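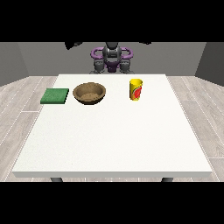
Cherry Mae Sarmiento told us she had expected the planner to be the hard part, and that what ate her June was finding out which of her tasks were even possible before she sent a single one to a real arm. She had a spreadsheet, a folder of scripts with names like test_final_b, and a nagging feeling that half of her failures came from the setup and the other half from the policy. She asked whether Skelis could tell the two apart. It can, most of the time, and the rest of this page is our attempt to explain how, with the limits included.

Skelis Tabletop
Simulation, planning and task checking for two-armed robots

What it is

Skelis Tabletop is a software package for people who teach robots to do small jobs on a table. You describe the table, the robot and the things on it, and Skelis builds a simulated room, lays the objects out, plans the motions for both arms, runs them, and keeps a record of how it all went. You can bring your own controller and use Skelis only as the room and the referee, or you can use our planner from start to finish. Plenty of our users begin with the second and drift toward the first as their own code grows up, and we have tried to make that drift painless.

A typical starter task uses very little: a green sponge, a brown bowl and a yellow cup on a white table, with a two-armed robot on the far side. We like starting small. A layout with three things on it is easy to reason about when something goes wrong, and you will learn more about your grasp settings from a sponge and a cup than from a crowded kitchen, at least in the first week or two. A flat sponge asks for a very different approach from an upright cup, and a wide bowl gives you the choice of taking it by the rim or pushing it along.

What's in the package

Scene builder. Scenes are written in a short text file that you can read aloud to a coworker and still be understood. You say which object, which part of the table, how much it may shift and how much it may turn. Skelis draws a fresh layout from those rules every time you reset. If two objects would overlap, the draw is thrown out and tried again, and the log tells you how often that happened - a useful number, by the way, when your rules are tighter than you realized.

Truden, the motion planner. Truden plans for both arms together, so the left one knows where the right one is going to be. It looks for a path that keeps the grippers clear of the table, the objects and each other, then smooths it out so the joints don't jerk. You can set a minimum clearance for the whole scene or for one object at a time. We suggest a generous clearance for anything tall and narrow and a smaller one for anything flat, but do try your own values.

Cloltudix, the perception module. Cloltudix takes the rendered camera view and estimates where each object is and which way it is turned. You can switch it off and let the planner read exact positions straight from the simulator. Running the same task both ways is the quickest test we know for sorting vision trouble from motion trouble, and it is the first thing our support folks will ask you to do, so you may as well do it before you write to us!

Task checker. Every task has a start condition and a goal condition, both in plain phrases such as "cup is upright" or "sponge is inside bowl." Before a run begins, the checker looks at whether the goal can be reached from the layout it has been given. If the cup has been placed beyond the reach of both arms, you get a message saying so, with the distance, and the attempt is filed as a bad setup. It does not count against your policy's score. This is the piece Cherry Mae was after, and she has since sent us a good many suggestions for its wording, nearly all of which we took.

Run recorder. Joint positions, gripper commands, object poses and camera views are saved on one shared clock. You can scrub through a run, jump to the moment of first contact, or start a new attempt from any saved point.

A first afternoon with it

Install the package, open the starter project and press Reset a few times just to watch the objects change places. Then choose the task called sponge_to_bowl and run it with exact positions. When it finishes, open the report. You'll find a line for each phase of the motion (approach, grasp, lift, carry, release) along with the time it took and the closest the gripper came to anything it wasn't supposed to touch.

Next, turn Cloltudix on and run the same layout again. Keep the same seed so that the comparison is fair. The report puts the two runs next to each other, and any phase that went differently is marked.

After that, change one thing. We really do mean one. Widen the area where the bowl may be placed, or let the sponge turn a bit more, and run a batch. A batch can be any size you like, though the starter project is set to 1000 layouts, enough to show you the awkward corners of the table without tying up your machine for the whole day.

When you are ready for your own robot, bring in its model file and map its joints to ours. The mapping tool walks you through the arms one joint at a time and moves each one a little so you can see that you picked the right one. It is slow going the first time. Get a cup of coffee, and please don't skip the gripper page, where you set the opening width and the closing force. Most of the strange grasps we are asked to look at come from a gripper left on the default width.

New in version 22, September 2024

The planner now remembers paths that worked and offers them as a first guess in similar layouts. Turn this off if you are measuring planning time, or your later runs will look better than they should.

The task checker has learned about tasks that need both arms. It used to ask only whether one arm could reach an object. It now also asks whether the two arms can hold the same object without their links crossing.

Batch reports can be filtered by failure reason. We also fixed an annoying fault that made the report viewer lose its place when you resized the window. Thank you to everyone who wrote in about that one, and sorry it took so long.

Scene files from the previous version will open as they are. Controller plug-ins need to be rebuilt.

Things it won't do

Soft objects are handled simply. A sponge in Skelis can be picked up and placed, but it doesn't squash the way a real one does, and we wouldn't train a squeezing task on it. Liquids are not included at all. A cup may be moved, tipped or set upright, and whatever you imagine inside it is up to you.

Friction values are starting points. If you plan to move to hardware, measure your own surfaces and enter the numbers, and expect to go back and forth a few times. A policy that does beautifully in simulation still deserves a slow, careful first try on a real arm with someone's hand near the stop button.

Skelis is also not a safety system. The clearances it keeps are for planning, and your robot's own protective functions need to stay on.

Working with other tools

Skelis talks to outside controllers over a local network port, set to 3324 unless you change it. Messages are short and documented, with sample clients in Python and C++. If you already keep your experiments in Rathore, the add-on copies each batch report over when it finishes, together with the seed and the scene file, so you can come back in a year and run the same thing again.

Licenses

A single-seat license covers 2 machines, which most people use for a desktop and a lab computer. Lab licenses cover a shared server and everyone who signs in to it. Students can use the full package for coursework at no charge, batch runs included, and we're always glad to hear what they make with it.

The trial is the complete program with nothing hidden away. Ask for a key through the contact form and tell us a little about your robot and your table when you do - the more we know, the better the starter scene we can send back with it. If you have a task that keeps failing and you can't see why, attach the scene file and one recorded run.

Request a trial key
Read the setup guide
Release notes
Contact support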